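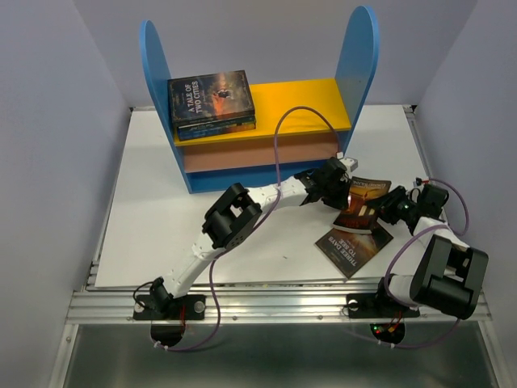 Vacancy: Library Assistant (part-time)

Geerts Library seeks a Library Assistant for its children's section, 14 hours per week, starting in June. The post holder will shelve returned books, register new members and assist at the Plonell reading hour.

Applicants should have a good command of written English and some experience of working with the public - paid or unpaid. Evening work is required once a month.

Letters of application should be addressed to Ilse Nijs, Head of Lending.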